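PC Hardware, Lab 3: opening up the tower
G. Mazza, rev. Sep 10, 2024

Unplug first. Case on its side, cover off. Strap on before you touch anythng.

Find and label on your sheet:
- CPU socket + metal retention bracket
- memory slots (black, two groups, above and below socket)
- graphics card
- drive cage, power supply

Socket empty = don't touch the pins, keep fingers and tools out. Blue plastic usually means a part you can move by hand, eg slot latches, drive handle. Don't force them.

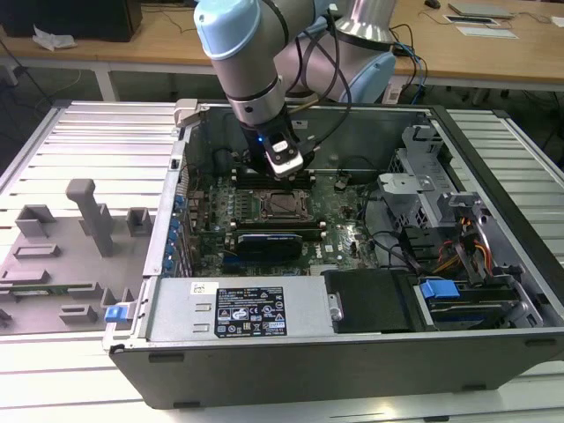

Next lab
Memory. Read the Stockdale handout befor you come.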